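4. Setting the Combination on Your Fehr Case

The Fehr leaves the factory set to 0-0-0, a code known to everyone who has ever owned luggage. Change it before you put anything in the case you would miss.

Clear a table and lay the case flat. Laps, car hoods and hotel beds have all been tried, and we have the warranty letters.

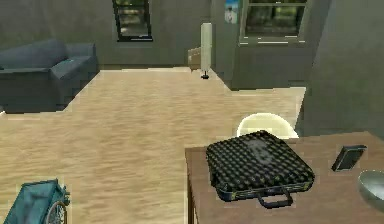
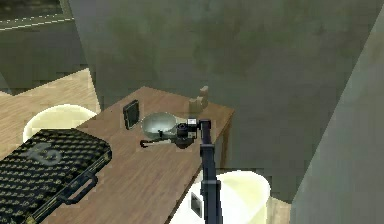 1. Turn all the dials to 0 and slide both latches outward. If only one latch opens, the dials on the other side are lying to you. Nudge each one until it clicks.

2. Open the lid and find the small lever behind the left lock. Push it toward the middle of the case and then up. It should stay there by itself.

3. Turn the left dials to your new number. Birthdays are popular with owners and also with thieves.

4. Write the number down. Do this now, before step 5.

5. Return the lever to where you found it. The new code is set.

6. Repeat for the right lock. You may use a different number on each side, and a few people do, and most of them end up reading section 9.

CAUTION: Do not close the lid until you have tried the new code at least 2 times with the case open. A case that locks itself with its own manual inside is not covered.

NOTE: Cases sold by Brellumance before June have a lever that moves down instead of up. If yours won't budge upward, stop pushing.

If you have lost the code, the patient method is to start at 000 and keep going. Allow around 38 minutes a side, longer if someone is talking to you. Otherwise mail the case to our Zimevthorpe service desk with proof of purchase. Please empty it first. We have enough sandwiches.

Comments

Vaughn Benavides, 16 December 2019
Step 2 could use a drawing of the lever. I spent a good while pushing on a hinge.

Dale Beaulieu
Mine is the older kind, lever goes down. Read the note after I bent it. Maybe put the note before step 2?

irnano_fan
Forgot the code on the right side, tried them all from 000. It was 116. Could have been worse.

Vaughn Benavides
@Dale same, but with the hinge.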